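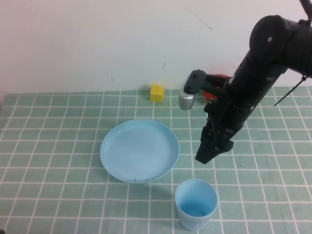
My project for the Budham design course was about tablecloths, and yes, I got a few looks when I said that out loud in class. The assignment was to pick one ordinary surface and find out how it changes the way people put things down on it. I picked the table in our workroom at Kirthorpe, which gets used for everything and is never set the same way twice. The cloth I ended up with is pale green with a grid of thin white lines, so the whole top reads as square tiles, and once you put a shallow light blue plate on it you start noticing right away which squares the plate covers and which ones it doesn't. A small yellow cube back near the wall does the same thing. On a plain cloth it would just be sitting there. On the grid it has an address!

That was pretty much my whole question: do people line things up more when the cloth has lines on it? I thought they would. I also thought they would do it without knowing.

What I did

I had 2 cloths, the green grid one and a plain cream one I bought at Postholm (their remnant bin is great, go early). I asked people from my year and the year below to lay out a small setting. Everybody got the same plate, the same cup, a fork, a spoon and a folded napkin, and everybody got the same instruction, "set a place for one person, however you like." I didn't say a word about the lines. Over January I collected 68 settings, half on each cloth, and I drew every one of them on paper afterward. I would not do that again. My drawings got a lot worse toward the end and there are a few where I really can't tell the fork from the spoon.

I scored each setting from zero to 5 for how straight it was. Zero meant nothing lined up with the table or with anything else, and 5 meant you could have laid a ruler along everything. My classmate scored them too, without seeing my numbers, and where we disagreed we talked it out over the drawing.

What I found

The forks and spoons went straight on the grid cloth, way more than on the plain one. People would put the fork down, look at it, and nudge it until it sat along a white line. Napkins were even more obvious — a folded napkin is already a square, so it wants to go in a square.

Plates were the surprise. I expected people to center the plate on a tile or on a spot where the lines cross, and they mostly didn't. A round plate seems to get put down wherever the hand lands, and then everything else gets arranged off of it. The cup was about the same on both cloths, which made that part of my results section very short.

I also asked people at the end which cloth they liked better. The plain one won for eating and the grid one won for "doing stuff," meaning homework, crafts and sorting things. One person said the grid made her feel like she was being graded. I wrote that on the front of my folder.

Problems

From a chair the squares in front look bigger than the ones at the back, and I never thought about that when I planned this. Somebody sitting down is not seeing the tidy grid I drew on my score sheets. I should have had half the people stand. The plain cloth was also heavier and lay flatter, so the two weren't a fair match. The Tran guide we used in class says to change one thing at a time, and I changed at least two.

If I get to do it over in the spring I'd like to try a grid with much bigger squares, and maybe a square plate.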